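Support > Desktop fonts > Install and licensing

Ekeo Display: bold weight prints as regular after update

Status: Resolved

Reported by Bríd Buckley

I bought the Ekeo Display family in September for a set of film night posters. It has four weights and I use two of them, Regular and Extra Bold. Since I installed the updated files on Friday, Extra Bold looks right on screen but comes out as Regular when I export to PDF. The title also takes up less width than it should, so the line underneath no longer matches it.

I have tried restarting, and I have tried removing the family and installing it again. The same thing happens with a new document containing one word. Other fonts export correctly. The layout program is Sirkar and the computer runs Windows.

Reply from Zaron Type support

Thank you for the clear report. Please check three things and write back with the results.

Open the PDF, go to the document properties and look at the Fonts tab. Tell us the exact names listed there.

In the Windows fonts folder, search for Ekeo and tell us how many files appear.

Let us know whether you installed the font for all users or only for your own account.

Reply from Bríd Buckley

The Fonts tab lists EkeoDisplay-Regular and nothing else from the family. It says embedded subset next to it.

The fonts folder shows Ekeo Display with four styles, but there is a second entry called Ekeo Display Trial, which I had forgotten about. I downloaded the trial before buying. It only contains Regular.

The full family was installed for all users. I think the trial went in under my own account only.

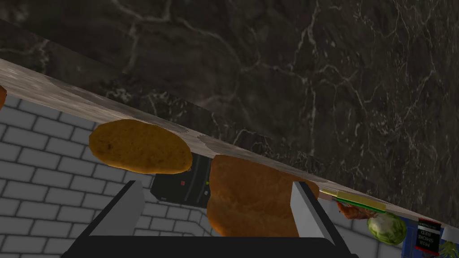
I removed the trial entry and exported again, and there was no change. The Fonts tab still lists Regular only. I also tried the export on the other account on this computer, and there Extra Bold comes out properly.

Reply from Zaron Type support

That narrows it down. The trial and the full version share an internal name for the Regular style, and Sirkar keeps its own list of fonts for each user. Removing the trial from Windows does not clear that list, so the program is still following the old record when it writes the PDF.

Please do the following in this order:

1. Close Sirkar and wait 30 seconds.
2. Open the Sirkar settings folder for your account and delete the file called fontlist. Leave the other files alone.
3. Restart the computer.
4. Open Sirkar and give it time to rebuild the list. With a large collection this can take 15 minutes, and the font menu will be incomplete until it finishes.
5. Select the title, set it to another font, then set it back to Ekeo Display Extra Bold.
6. Export to PDF and check the Fonts tab again.

Step 5 matters for documents made before the fix – the old reference is saved inside the file.

Reply from Bríd Buckley

Done. The first export was still wrong, but I had skipped step 5 on the subtitle, which is also Extra Bold. After resetting both lines the PDF lists EkeoDisplay-Regular and EkeoDisplay-ExtraBold, and the printed title is the correct weight and width.

Do I need to reset the older posters as well? I have finished PDFs of all of them.

Reply from Zaron Type support

Finished PDFs carry their own copy of the font and will not change. You only need to reset the text if you open an older poster in Sirkar and export it again.

We have passed the naming clash to the people who build the trial files. Closing this ticket – reply here if it comes back.

Related tickets
Paulauskas Slab: accents missing in capital letters
Moving a desktop licence to a new computer
Ekeo Display: kerning off between T and o
Can I use a trial font on a printed poster?

We use cookies to keep you signed in and to count visits to our help pages. Accept all | Manage settings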